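Cell minder wanted for the Praline bench, Drastenthorpe

Apr 26, 2021

We're looking for someone to take over the day-to-day care of Praline, the robot cell that puts cable harnesses onto motor control boards at our Drastenthorpe shop. It's a lovely job if you like getting your hands on things! You'd set the cell up each morning, check the gripper fingers for wear, re-teach positions when they wander, and strip the wrist down for a clean when it needs one. The boards are the red ones with the green screw terminals, and you'll get to know them very well. 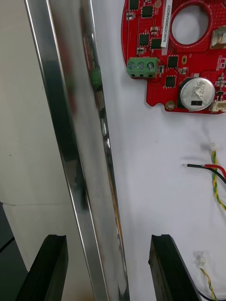
Do I need a trade certificate to apply?

A certificate is welcome but we don't ask for one. Patience with small connectors counts for more, and we'll train you on the Granström arm over your first 60 hours.

The post is part-time to begin with and goes full-time in August, when the second cell arrives. You'd report to Iason Manolakis, who built most of the current set-up and is keen to hand it on to someone who'll improve it. There's a Volter test rig to look after as well, plus a logbook going back 676 entries (please keep writing in it, the old notes have saved us more than once). 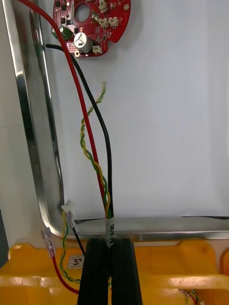 Finger alignment will be your biggest regular task. We check it every 2000 cycles, and a good check takes a quiet half-hour with feeler gauges and a bright lamp. Soft wires are fussy things to hold, so we want the fingers to close squarely on the whole bundle, red, black and the thin twisted pair together, just under the label sleeve. If you've got a better way of doing it, we'd love to hear it!

To apply, send us a page on a machine you've fixed or kept going, at work or at home. No formal résumé needed.

Comments

tessellate: Is there parking for shift starts before six?

Corin B: Did a stint on this bench. Great crew, and you really do get left to try your own ideas.

mudlark_7: Sent mine in, all about my neighbour's bread slicer. Fingers crossed!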